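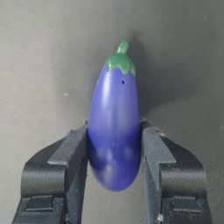
The Lunch Lady's Pauses

The summer I turned sixty-six I took a job teaching a machine to put a toy eggplant on a plate, and if you had told my mother, who sent me off to work in the Pesbridge school kitchens at nineteen with a hairnet and a sandwich, she would have asked whether there was a pension in it. There wasn't. There was a parking pass, and a very good chair, and a young woman with a doctorate who called me ma'am for the first week and then, thank heavens, stopped.

The place was called Leteck and it sat at the end of Negi Road where the carpet warehouse used to be. I had answered a card on the board at the library. "Patient person wanted, steady hands, no experience needed," it said, and I remember thinking that I had spent thirty-odd years putting peas onto trays for children who didn't want peas, and that if this wasn't patience then I had been sold the wrong word for it.

What I did was sit at a desk with a handle in each hand. When I moved the right one, the arm moved. When I squeezed, the fingers came together, and I could watch the whole business on a screen from a little camera down by the wrist, so that after a day or so I forgot the arm altogether and felt I was peering over my own knuckles. I would bring the fingers down on either side of the eggplant, close them, lift, carry it across to the yellow plate and let go. Then we'd put everything somewhere new and I'd do it again. Each one of those was called a demonstration, and I did ten before my first cup of coffee and was told that was slow, but fine.

The system that was supposed to learn from me was named Emitz. I never found out why. I asked, and the young doctor said it had been somebody's idea before her time, and the tall student who looked after the computers said he thought it might have been a cat.

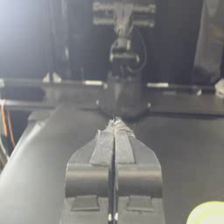 The fingertips closed on something small and pale, with the long black rail running behind.

Now, the research, because there was research, and I was proud to be in it. The idea was that Emitz would look at all my demonstrations, the pictures and the movements together, and learn to do the job with no one at the handles. The young doctor had a theory about pauses. She had noticed (it was hard not to) that I stopped a great deal. I would bring the fingers down beside the eggplant and wait there a second or two before squeezing. I'd wait again over the plate. She thought those bits were wasted, that a machine shown a person doing nothing would learn to do nothing, and so before any of my work was fed in, a program went through and snipped out all the waiting. She showed me one afterward. I looked like someone running for a bus.

"Very brisk," I said.

"Very clean," she said, and she was so pleased that I had a cookie and kept my opinions to myself.

They trained it on 369 of my demonstrations, snipped, and we all gathered to watch. I had put on a nice blouse. The arm came down beautifully, much quicker than I ever did, and it closed on the eggplant a little too early and squirted it off across the table like a bar of soap. We put it back. It did it again, on the other side. Sometimes it got hold and made it as far as the plate, and then it opened up while it was still moving, and off went the eggplant over the rim. The tall student laughed until he saw the young doctor's face, and then he went to see to something in the other room.

She decided we needed more of them. I have known a lot of cooks like that, who when the soup is wrong make a bigger pot, and I say so with love, having done it myself the year of the barley. So on we went, all through July, with the big door propped open and the fans going, and by the end of the month there were 1534 demonstrations with my name against them. I dreamed about that plate. My sister came to stay and I set her place at dinner by lowering the plate straight down in front of her from a height, and hovering.

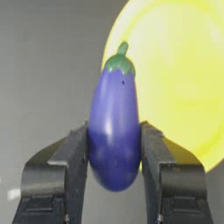
It was the hovering that did it, in the end. My sister said, what on earth are you waiting for, and I said without thinking, "I'm waiting for it to stop." And then I stood there with the gravy going cold, because I had never once put it into words. When you carry something it goes on moving a little after your hand has stopped. A ladle swings. A full tray has a kind of shiver in it. You learn to let the shiver go out before you tip anything, and you learn it so early (I learned it the first week, with custard) that after a while you would swear on a Bible you were only standing still.

I went in early the next morning and told the young doctor about custard. I told it badly and at length. She had her coat half off and she listened to the entire thing with one arm in the sleeve, and I could see she was deciding how to be kind about it. She said that the joints had sensors and the arm settled very quickly. I said I was sure it did. I said, could we just look?

So we looked at one of mine from before the snipping. She ran it slowly, and there on the screen was the plate sliding in all smeary and soft, and then a good bit of me doing nothing whatever, and as I did nothing the picture came clear. The edge of the plate turned up. The ridge inside it turned up. And only then did I let go. She played it again. Then she got up another, and another after that, and her coat was still hanging off her by the one sleeve. 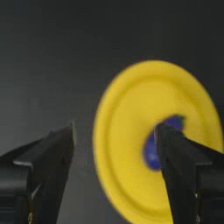
A blurred moment with the fingers apart and the yellow still soft at its edge.

"It isn't only the arm that's settling," she said, mostly to herself. "It's what it can see."

Because of course Emitz had only the pictures to go by. With the snipping, it had been taught to squeeze and let go at the very moments when everything in front of it was a smudge, and all the good sharp looks I'd waited for were lying on the floor with the trimmings. It had never been shown that you were allowed to stop and have a look. I felt quite sorry for it. I had a girl in the kitchens like that once, hurried by everyone from the day she started, and she dropped more than anyone I ever worked with until somebody moved her to the end of the line where it was quiet.

The young doctor put every pause back. She didn't collect a single new demonstration, which I'll admit wounded me slightly, as I'd gotten rather good. She only gave it the same mornings over again, whole, coffee-slow, with me dithering in all the places I had really dithered. It took most of a week for the computers to chew through, and I stayed home and did the windows.

I didn't wear the blouse the second time. I thought it might be bad luck. The arm came down and got itself on either side of the eggplant, and then it waited. It was the strangest thing. I knew that wait. It was mine, right down to the small lean to the left at the end of it, which I get from my hip. Then it closed and lifted and went across, and over the plate it waited again, and the tall student whispered "come on, come on," and I put my hand on his arm the way I used to with the new ones, and it set the eggplant down in the yellow as gently as you please.

It wasn't perfect. It missed a few, and once it paused so long that we all went back to our desks and it finished when we weren't looking. But there was a chart, and the second bar on the chart was a great deal taller than the first, and the young doctor wrote it up with a section called "Operator Pauses as Observation," which she read out loud to me over sandwiches. I asked whether custard was in it. She said the reviewers would never stand for custard. When the copy came in the mail, though, I went through it with my glasses on and a ruler under the line, all the way to the thank-yous at the back, and there it was in the small print, after the people who paid for the electricity.

I've got it on the refrigerator. They've moved on to cups now, and I go in on Tuesdays.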